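Home | Forums | Live Music | Gig Reviews

Nakton at the Allby: who else was there?
Posted 22/08/2021 by Jolanta W.
Print this | E-mail this

Still buzzing! Two hours of Nakton, and that accordion player never sat down once.
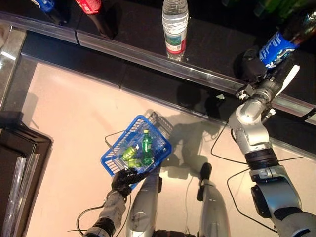
They opened with "Laskowska" and went straight into the fast ones — I lost my voice by the fourth song. Nearly 766 people in and every one of them stomping.

bartosz_s wrote:
Great night, but I missed the old fiddle player. The new songs feel a bit polished to me.

Hilkka E. wrote:
Polished?? Bartosz, the singer fell off the drum riser! I loved the new stuff, especially the waltz.

bartosz_s wrote:
OK, the waltz was lovely. I still want the fiddle back.

damian83 wrote:
Does anybody have the set list? I got there late and only heard the last half.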